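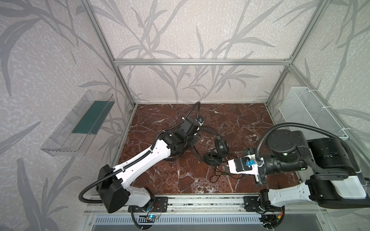
**Ticket: box scores on the Folunard site show the wrong team winning**
Status: open again
Reported by: Plivov game desk

**9:40 am** Final from last night reads Wokent 71, Prokopenko 84. Wokent won. Their fans have written in, at length.

**10:05 am** Cleared the cache. Prokopenko still winning.

**10:30 am** Checked the feed. Scores come in correctly, home team first. Our page expects the visitors first, as of the March update. All 11 games this month are flipped, including one we ran a recap on. The recap had the right winner and the box score next to it didn't, so readers could take their pick.

**11:15 am** Swapped the order in the template. Box scores fixed. Standings now upside down, with Wokent in last place at 9 losses.

**11:50 am** Standings pull from the same field. Put in a separate fix and rebuilt the season table.

**1:20 pm** Looks right on desktop. Closed.

**1:35 pm** Reopened. The career points page has a guard reaching 1,000 in a game she sat out. The alert went to 1,000 subscribers, our sending limit, so the rest were spared.

**2:10 pm** Alerts off. Need the scorer's sheet from Prokopenko before touching player totals.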